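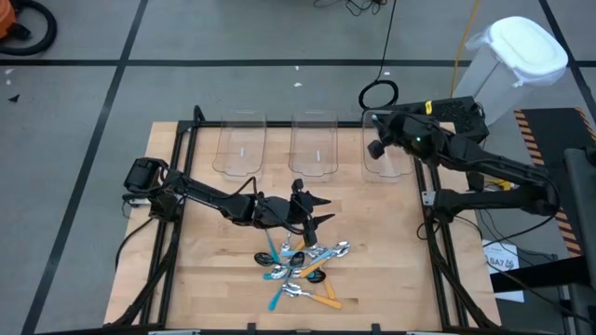 Vol. 6, Issue 18, p. 471

Home | Current Issue | Archive | For Authors | Contact

10th June
By the Jutero group, Ververidis Laboratory

4. Sorting From a Pile

4.1 Task and setup

The earlier sections dealt with objects that had the good manners to lie apart from one another. We now turn to cutlery, which does not. The task, called Fenamell in our code and from here on in this paper, is easy to state: take a pile of mixed spoons, forks and knives from the middle of a table and put each piece into the bin for its kind. A small child can do it, though the small children we have access to would want to be paid.

Figure 1 shows the Fenamell station, with the left gripper open over the pile and the right arm held beside the right bin. Three clear bins stand in a row along the back edge of the table. In all trials reported here the left bin takes spoons, the middle bin forks and the right bin knives. The policy is given this assignment once, as text, and is never reminded of it. Both arms can reach the pile and all three bins, and the policy is free to decide which arm does what. We considered giving each arm its own bins and dropped the idea when it became clear that we were writing the interesting part of the policy by hand.

The cutlery was picked to be annoying. Handle color tells the policy nothing about the kind of utensil, because we bought mixed sets and then mixed them further. Shiny silver pieces reflect the arms, the lights and each other. Black pieces are easy to see against the wood and hard to see against a black gripper finger, and the finger is always nearby when it matters. Clear bins were a late change. With the solid bins we used until May, an early version of the policy learned to aim for the darkest rectangle on the table and did very well by a measure that we no longer use.

4.2 Method

Flelusus, our policy, splits each pick into two decisions. The first is whether to grasp or to nudge. The second is where. A nudge is a short sideways sweep with closed fingers, meant to free a piece that is trapped under its neighbors. Both decisions come from the same network and share its image features, and the choice between them is made again after every motion. There is no plan for the whole pile. We tried one. It was a beautiful plan, and it was out of date by the time the first fork moved.

Training used 471 demonstrations, recorded by operators who drove the arms by hand. Operators were asked to clear the table in whatever order they liked. Most of them began with whatever lay on top, left the worst tangle until last, and then attacked it with both arms at once. Flelusus picked up this habit faithfully, including the part where things get tense at the end. We did not filter out demonstrations with dropped pieces, provided the operator picked the piece up again. Removing them gave a policy that dropped a fork, looked at the empty gripper, and carried it with great care to the correct bin.

A grasp counts as good if exactly one piece leaves the table. This needs saying because forks travel in company. When tines are hooked, a lift will often bring up a second utensil, which hangs on for part of the trip and then lets go over a bin of its own choosing. To deal with this, we added a short pause after each lift in which the network looks at the gripper and may decide to lower it and try again. The pause makes every pick slower. It was still the most useful change we made, and it took an afternoon, a fact we mention with some regret given how we had spent the rest of the spring.

4.3 Trial protocol

Each trial begins with 18 pieces poured onto the table from a bucket. We pour by hand and do not tidy the result, except that a piece that lands out of reach is thrown back on top. A trial ends when the table is clear, when the policy makes no progress over 25 attempts in a row, or when an operator presses the stop button. Stops are scored as failures, even when the operator later admits to having been nervous. Every method was run for 25 trials, with the order of methods shuffled so that no single method got all the mornings.

We compare Flelusus against two reduced versions of itself. The first has no nudge. The second keeps the nudge but skips the pause after lifting. All three were trained on the same demonstrations and use the same hardware.

4.4 Results

The full policy cleared the table in 18 of 25 trials. Without the pause, it cleared 6. The version with no nudge did better than we expected on loose piles and then stood over tight ones, trying the same grasp again and again with what an observer might call faith. Its failures nearly all ended by the no-progress rule. Failures of the full policy were more varied, and we would like to claim this as a form of maturity.

Most sorting errors involved spoons and forks that were grasped by the head. With the fingers closed over the part that tells the two apart, the network has only a handle to go on, and all handles look guilty. Knives were rarely sorted wrong but were the hardest to pick up, lying flat as they do. The policy's answer was to push a knife against some other utensil until one edge rose. We did not teach it this on purpose. Going back through the recordings, we found one operator doing it often, and the others hardly at all.

Use of the two arms was less even than we had hoped. The left arm made most of the picks, and the right arm spent long stretches waiting near its bin. Part of the reason lies in the demonstrations, where operators tended to lead with one hand. Swapping left and right in the training images did not help, as it also swapped the bins, and the policy then held two firm opinions about where knives belong. A version that mirrors the images and rewrites the bin text to match is being trained now, and we return to it in Section 6.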